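Ticket 1762 – Burglar alarm panel drops the rear door sensor overnight
Site: Trurkthorpe branch, stockroom entrance
Opened by: Fidelina Benavides
Handled by: Jhosep Quintero
Status: Monitoring

October 6, 2025
Fidelina called in first thing. Panel showed "Zone 5 missing" again and the police line got no signal when she tested the back door. After the break-in next door in July she wants this one fixed properly, and so do I! Front door, office window and both motion sensors all report fine.

First visit
Swapped the battery in the zone 5 contact. Old one still read good, so that wasn't it. Walked the door open and shut 3 times and got a clean signal each time. Checked the event log – the dropouts all fall between closing and opening, never in the daytime. Love a fault with a pattern.

Reply from Abelardo Montoya (Drorkel support)
Great log, thanks for sending the whole thing. Can you check what gets switched on at closing? The Skinner panel listens on a narrow band and a cheap power supply can drown out one sensor. Also confirm firmware. Anything before 63 has a slow check-in timer.

Second visit
Firmware was 58, now on 63. Update took two tries, the first one hung at the reboot and I had to pull the backup battery for a minute. And Abelardo was right about the power supply! The night shutter has its own adapter, plugged in right behind the panel. With the shutter armed, zone 5 signal falls to one bar. Moved the adapter to the outlet by the sink and it climbs back to four. So pleased with that.

Zoila Taipe from the monitoring desk ran a live test with me on the phone. Back door opened, alarm reached her screen in up to 5 seconds, call to the police line logged and cancelled with the right code. Please use the new code from now on, the old one is off the account.

Still to do
Fidelina to send me the overnight log for the next week.
Replace the shutter adapter with a shielded one (Fukik has them, ordered).
Giuliana Arango needs a keypad code before she starts closing up.

Leaving the ticket open until the adapter is in. If zone 5 drops again, don't reset the panel, call me first so I can read the log.
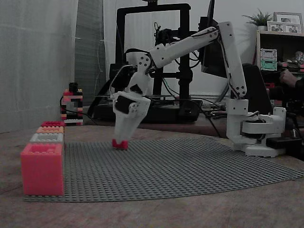 Arm and gripper with a red Lego brick, gray baseplate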